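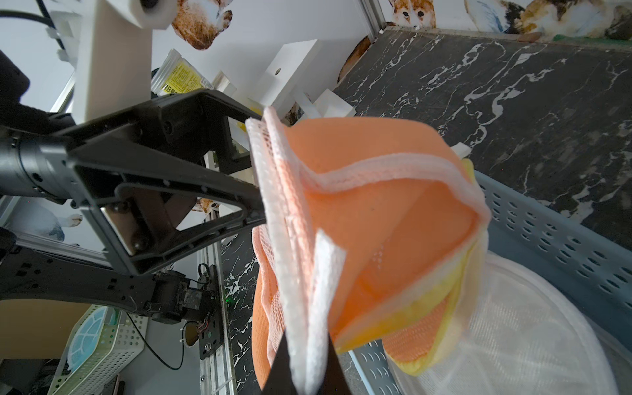

Every village in this part of the world seems to have an ancient ball game, and every one of them is older than the next village's. I have been reading up on ours, the Flellerham Bruko, and the more I read the less I believe.

For anyone who has never stood in the rain to watch it, Bruko is played once a year between the top end and the bottom end of Flellerham. There is a leather ball, the size of a large turnip, and two goals, which are the church gate and the ford. You may carry the ball, throw it or sit on it. You may not kick it. That last rule is the one people get excited about, and I'll come back to it.

The leaflet you can pick up in the pub says the game is 523 years old. It doesn't say 500 or "over five centuries", it says 523, and it has said 523 for as long as I've lived here, so at the very least somebody ought to have added a few. I wanted to know where the number came from. The leaflet was copied from an older leaflet, and the older leaflet was copied from a parish history, and the parish history says "tradition holds". Tradition holds a great deal in Flellerham. It also holds that the duck pond has no bottom, and I have seen a man stand up in it.

What we do have on paper is thin. The earliest mention I can find is a complaint about a broken fence, in which the owner blames "the ball men". There's no name for the game, no rules, no score. It might have been Bruko. It might have been three lads and a pig's bladder on a slow afternoon. After that comes nothing at all for 68 years, and then suddenly a full newspaper report with a brass band in it and a speech about our forefathers. I'm always wary when the forefathers turn up at the same time as the band.

Then there is the name. The usual story is that Bruko comes from a word for "bridge", the game having once been played across one. There is no bridge in Flellerham and no sign there ever was. We have a ford. A second story makes it a word for "broken", on account of the bones. A third, which I had from Velimir Kos after a long evening, is that it was the surname of the man who made the ball. Velimir has played for the bottom end longer than most and I'd like him to be right, but he also told me he once carried the ball to the church gate on his own with 100 men hanging off him, so I've put that one in the same drawer as the others.

Now the kicking. The ban is supposed to prove great age, because it shows the game was there before football. I don't see how. If you start with no football, why would you need a rule against kicking? It looks far more like something written down by people who had seen football and wanted to be different from it. Urnow, over the hill, has a game called Sepp where kicking is allowed and carrying is banned, and they say that proves it's ancient as well. The two can't both be right, although they can easily both be wrong.

I said some of this in a letter to the parish magazine last August and got a reply telling me that 425 people had turned out for the last game and hadn't needed a historian to enjoy it. Fair enough. I was there too, and I enjoyed it, apart from my left boot, which is still somewhere in the ford. But a big crowd tells you how many people like a game. It can't tell you how old it is.

My own guess is that some sort of rough ball game was played here on and off for a long while, as it was nearly everywhere, and that the one we have now was put together quite late by someone with a tidy mind and a printing press. I could be persuaded otherwise. Show me one page with the word Bruko on it from before the brass band and I will buy the drinks, top end and bottom end both. Velimir says he has such a page in his loft. He has been saying so for some time, and the ladder is always at his brother's.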